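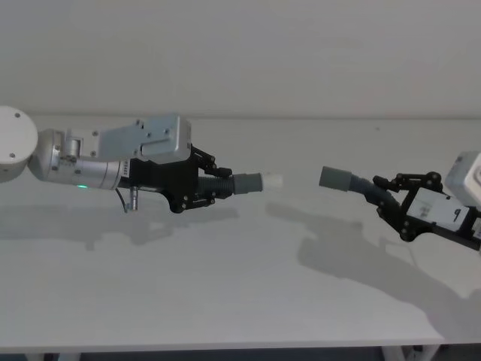 Prultska is coming back for a second season, and yes, I did a little dance in my kitchen

July 2023

Well, we finally have an answer. After months of us all refreshing the same fan pages and getting nothing, the streaming service Zallel has confirmed that Prultska will return for a second season. It lands in September, with eight new episodes, and I have already told my family not to plan anything for that first weekend.

If you missed it the first time (and plenty of people did, it got almost no promotion), Prultska is the slow-burn mystery set in a cannery town on the far north coast, where a ferry pulls in one morning with its engines running and not a soul aboard. The first season took its sweet time. I nearly gave up after episode two, I'll admit, because there is a very long sequence about a licensing dispute at the harbour office and I was tired. Then came episode three and the business with the tide tables, and I was up until 2 in the morning finishing the lot.

So what do we know? The announcement was short. Zallel says the story picks up the winter after the finale, with the cannery shut and half the town gone. The lighthouse set has been rebuilt, which makes sense given what happened to it. Most of the main cast are back, although the wording was "most", and the fan forums have been picking that one word apart ever since. My money is on the harbour master not making it past the opening episode, but I've been wrong about this show nearly every single time, so please don't quote me.

The other bit of news is that the whole season is being filmed away from the original location. Season one was shot on the actual coast, in weather that looked miserable, and you could practically feel the damp coming through the telly. This time the production has moved to the town of Flores, a few hours south, where there's a proper sheltered harbour and a big old wool store that has been turned into a studio. The town has a population of 3000, and from what the local paper says, 425 of them put their hands up to be extras. I love that. Imagine going to the bakery and every second person in the queue is in a fake beard and gumboots.

I do have a small worry here. So much of what I liked about the first season was how bleak and real the place felt — the peeling paint, the gulls, that awful flickering light over the chip shop. A calm harbour and an indoor studio could take some of the bite out of it. Then again, the crew lost a pile of filming days to storms last time around, and you can hardly blame them for wanting a roof over their heads. The producers say the exterior shots will still be done outdoors, so fingers crossed.

Now, the music. Castilo, the four-piece behind that gorgeous, gloomy theme tune, are doing the entire score this season instead of just the opening titles. They've been recording it in a disused church hall with an upright piano and, apparently, a set of ship's bells they picked up at a clearance sale. A soundtrack album is planned as well, and there'll be a vinyl pressing limited to 1610 copies. Why 1610? That's the number painted on the side of the ferry! It's a tiny detail and I was far more pleased about it than a grown adult should be. I'll be sitting at my computer with my credit card out when those go on sale, and I expect to miss out, as usual.

There's no proper trailer yet. What we did get is a teaser that runs for less than a minute, and it's mostly fog, with someone's boots walking along a jetty and a phone ringing somewhere behind them. Right at the end a voice says "you were meant to be on it", and it cuts to black. I've watched it more times than I'd like to say. My sister reckons it's the schoolteacher's voice. I think it's the ferry ticket seller, who we only met for one scene in season one and who I've been suspicious of from the start. Have a listen with headphones on and tell me I'm wrong.

As for how it'll be released, Zallel is going with two episodes on the first night and then one a week. I know that'll annoy the bingers, and I'm a binger myself most of the time, but I reckon it suits this one. Half the fun last year was the group chat going off with everybody's theories, and you can't do that properly when one person has already seen the ending and is being smug about it. (You know who you are.) The first season is still up on the service in full, and it's been given a bit of a tidy-up, with better subtitles. I was glad to hear that. The old ones had "buoy" spelled as "boy" the whole way through, and it made a couple of scenes very confusing indeed.

Whether there'll be a third season is anyone's guess. The writers said in the announcement that they have an ending in mind and that they "won't drag it out", so it could be that these eight episodes are our lot. I'd be fine with that if they stick the landing. I would just like to know who was steering the ferry.

I'm planning a rewatch over the next few weeks and I'll be putting up some notes on each episode as I go, harbour licensing dispute included. If you've got a favourite theory, or you've spotted something in the teaser that I haven't, pop it in the comments. Keep season one spoilers marked, please, as we've got a few newcomers reading along who haven't got to the tide tables yet.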